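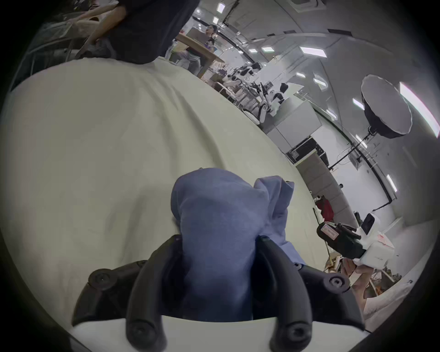
Perkby 2 — 손에 드는 그리퍼로 모은 작업을 정리하고 재생하는 도구

안녕하세요, Perkby 만드는 사람입니다. 제품 페이지라고 하면 보통 큰 글씨로 "혁신"부터 적던데 저는 그런 걸 잘 못 써서요. 제가 매일 쓰는 프로그램을 옆자리 사람한테 설명하듯이 적어 보겠습니다. 좀 길어요(커피 한 잔 가져오셔도 됩니다).

Perkby는 사람이 그리퍼를 손에 들고 작업한 기록을 받아서, 로봇 팔이 따라 할 수 있는 궤적으로 바꿔 주는 데스크톱 소프트웨어입니다. 영상과 손목 자세, 손가락 벌어진 폭을 한 타임라인에 올려 놓고, 자르고, 이름 붙이고, 이상한 구간을 골라내고, 마지막에 학습용 파일로 내보냅니다. 딱 그만큼 해요. 모델을 대신 학습시켜 주지는 않습니다.

처음 만들 때부터 저는 천을 기준으로 잡았어요. 컵이나 블록은 좌표 하나와 방향 하나면 대충 설명이 되는데, 구겨진 티셔츠는 어디가 어깨고 어디가 밑단인지부터 막히거든요. 같은 옷을 같은 자리에 던져도 모양이 매번 다르고요. 그래서 화면 배치도 단축키도 빨래 개는 작업을 하면서 정했습니다. 딱딱한 물체에도 물론 잘 쓰실 수 있는데, 제가 제일 애착을 갖고 다듬은 쪽은 역시 천입니다!

타임라인이 하는 일

양손 작업을 불러오면 왼손과 오른손이 각각 한 줄씩 생기고 그 위에 머리 쪽 카메라 영상이 올라갑니다. 손목 카메라 영상은 줄을 펼치면 나와요. 줄마다 그리퍼 폭이 곡선으로 깔려 있어서, 집는 순간과 놓는 순간은 영상을 안 보고도 찾을 수 있습니다. 저는 보통 곡선만 보고 휙휙 넘기다가 모양이 수상한 데서만 영상을 봐요.

시간 맞추기는 자동입니다. 장치마다 시계가 조금씩 어긋나는 걸 그리퍼 움직임과 영상 속 움직임을 비교해서 맞춥니다. 결과가 마음에 안 들면 줄을 마우스로 잡고 밀면 돼요. Shift를 누른 채로 밀면 한 프레임씩 움직입니다. 1.x 때는 이 기능이 메뉴 안쪽 깊숙이 숨어 있어서 원성이 자자했는데(죄송합니다) 지금은 줄을 그냥 잡으면 됩니다.
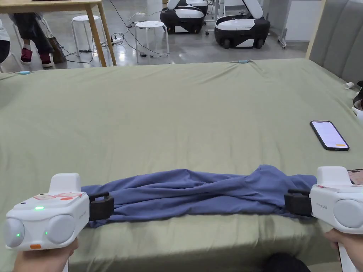

양손이 옷의 양 끝을 하나씩 잡는 동작에서는 두 손 사이의 거리가 정말 중요합니다. 팽팽하게 당겨졌는지 느슨한지에 따라 다음 동작이 완전히 달라지니까요. Perkby 2에서는 두 손끝 사이 거리를 별도의 줄로 그려 줍니다. 기준값을 정해 두면 그보다 멀어진 구간에 색이 들어가요. 힘 센서 값은 아니니까 장력으로 읽으시면 곤란하고요, 그래도 "여기서 너무 당겼네" 하고 찾아가는 데는 꽤 쓸 만합니다.

또 하나, 손이 서로 가리는 구간도 표시합니다. 머리 카메라에서 한쪽 그리퍼가 다른 쪽 뒤로 들어가면 그 구간의 자세 추정에 회색 빗금이 깔립니다. 빗금 구간을 자동으로 버리는 옵션도 있긴 한데 기본값은 꺼 뒀어요. 천 작업은 원래 손이 자주 겹치는데 다 버리면 제일 재미있는 부분이 날아가거든요.

추적기가 길을 잃었을 때

카메라로 위치를 추적하다 보면 튀는 구간이 생깁니다. 무늬 없는 천이 화면을 가득 채우면 특히 그래요. 상판에 단색 시트를 깔고 작업하시는 분들은 무슨 말인지 바로 아실 거예요. Perkby는 튄 구간을 빨갛게 칠하고 세 가지 처리 중에 고르게 합니다. 앞뒤를 이어 붙이거나, 다시 추적하거나, 잘라 버리거나요.

이어 붙이기는 짧은 구간에만 쓰세요. 저도 욕심을 내서 긴 구간을 이었다가, 재생해 보니 팔이 책상 속으로 들어가는 궤적을 만든 적이 있습니다. 그 뒤로 6프레임이 넘는 구간을 이으려고 하면 확인 창이 한 번 뜹니다. 귀찮으시면 설정에서 끌 수 있는데, 저는 켜 두고 써요.

다시 추적은 시간이 좀 걸립니다. 대신 구간을 여러 개 골라서 대기열에 넣어 두면 차례로 돌려 주니까, 점심 먹으러 갈 때 걸어 두시면 딱 좋습니다.

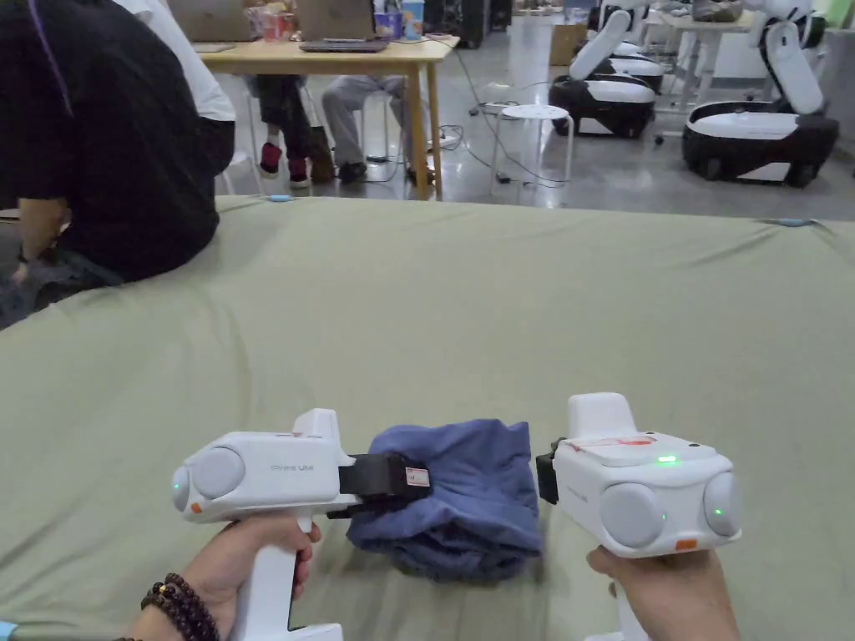
이름 붙이기와 검토

구간 이름은 프로젝트마다 직접 정합니다. 제가 쓰는 옷 개기 템플릿은 "펴기", "잡기", "접기", "놓기" 이렇게 4개로 시작하고, 필요하면 그 밑에 하위 이름을 달 수 있어요. 숫자 키를 누르면 현재 위치부터 그 이름이 칠해지고, 다음 숫자를 누르면 바뀝니다. 손에 익으면 재생 속도를 두 배로 올려 놓고 실시간으로 칠하게 됩니다.

검토 모드는 여럿이 쓰는 팀을 위해 넣었습니다. 한 사람이 칠한 구간을 다른 사람이 열어서 동의, 수정, 보류를 누르는 단순한 방식이고요. 경계가 서로 몇 프레임씩 다른 건 당연하니까, 허용 폭을 정해 두면 그 안의 차이는 그냥 넘어갑니다. 채팅 기능은 없어요. 메모 칸 하나 있습니다. 메모 칸으로 대화하시는 팀도 봤는데 말리지는 않겠습니다.

Justaritz 재생기

Justaritz는 Perkby에 같이 들어 있는 궤적 재생기입니다. 정리한 작업을 고르고 로봇 모델 파일(URDF)을 불러오면, 그 팔이 같은 손끝 궤적을 따라갈 수 있는지 미리 계산해 줍니다. 관절 한계에 닿는 곳, 팔끼리 부딪치는 곳, 속도가 너무 빠른 곳이 타임라인에 그대로 표시돼요.

사람 손은 정말 빠르고, 별생각 없이 몸을 기울여서 멀리까지 닿습니다. 그래서 사람한테는 아무렇지 않은 동작이 로봇 팔에서는 절반쯤 불가능으로 나오기도 해요. 처음 보면 살짝 충격입니다. 그럴 때는 시작 위치를 옮겨 보세요. 화면에서 로봇 베이스를 끌면 바로 다시 계산하고, "자리 찾기"를 누르면 제일 많은 작업이 통과하는 위치를 찾아 줍니다.

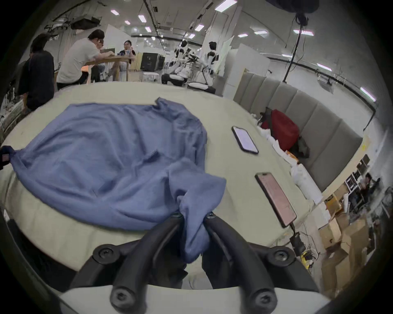

한쪽으로만 잡고 끌어오는 동작이라면 자리 찾기 결과가 꽤 넓게 나올 거예요. 양손이 같이 들어가면 확 좁아지고요. 두 종류를 한 프로젝트에 섞어 두셨다면 태그로 나눠서 따로 돌려 보시길 권합니다. 섞어서 돌리면 어중간한 자리가 나오는데, 저는 그걸 모르고 베이스를 한참 이리저리 밀고 다녔습니다.

참고로 Justaritz는 실제 로봇에 명령을 보내지 않습니다. 계산하고 보여 주고 파일로 저장하는 데까지예요. 실기 연결 기능을 넣어 달라는 메일을 종종 받는데, 안전 쪽을 제가 책임질 수 있는 규모가 아니라서 당분간 계획이 없습니다. 저장한 궤적을 쓰시던 제어기에 넘기시면 됩니다.

내보내기

HDF5와 Zarr로 나갑니다. 영상은 원본 해상도 그대로 두거나 줄여서 넣을 수 있고, 자세는 기준 좌표계를 고를 수 있어요. 첫 프레임 기준 상대 자세가 기본값입니다. 검토에서 보류된 구간은 빼고 내보내는 게 기본이고요. 내보낼 때마다 설정이 작은 텍스트 파일로 같이 저장돼서, 나중에 "이 데이터 어떻게 뽑았더라?" 할 때 그 파일만 열어 보시면 됩니다.

설치 환경

운영체제: Ubuntu 18.04 이상, Windows 10
메모리: 16GB면 돌아가고, 양손에 머리 영상까지 같이 여신다면 32GB가 편합니다
그래픽: 다시 추적 기능에만 NVIDIA GPU가 필요합니다. 나머지는 내장 그래픽으로도 됩니다
인터넷: 라이선스 등록할 때 한 번

맥은 아직입니다. 1월에 시험판을 만들어 봤는데 영상 디코딩이 너무 느려서 일단 접어 뒀어요.

라이선스와 구입

개인 라이선스는 한 사람이 컴퓨터 2대까지 쓸 수 있고, 팀 라이선스는 좌석 수대로 나갑니다. 학교 연구실은 메일 주시면 교육용으로 바꿔 드려요. 1.x를 쓰시던 분은 2022년 4월 15일까지 등록한 키라면 그대로 2로 올라갑니다. 프로젝트 파일도 열리는데, 한번 저장하면 1.x에서는 다시 못 여니까 복사본을 하나 만들어 두세요.

판매와 세금계산서는 Clasport에서 맡고 있습니다. 견적서가 필요하시면 주문 화면에서 "기관 구매"를 고르시면 되고, 기능 질문이나 버그는 프로그램 안의 도움말 메뉴로 보내 주시면 저한테 바로 옵니다. 로그 파일 꼭 같이 붙여 주시고요! 화면 캡처만 있으면 저도 추측밖에 못 해요.

체험판은 저장한 작업 18개까지 모든 기능이 열려 있고 기간 제한은 없습니다. 설치하면 옷 개기 템플릿이 프로젝트 목록 맨 위에 있으니 그것부터 열어 보세요.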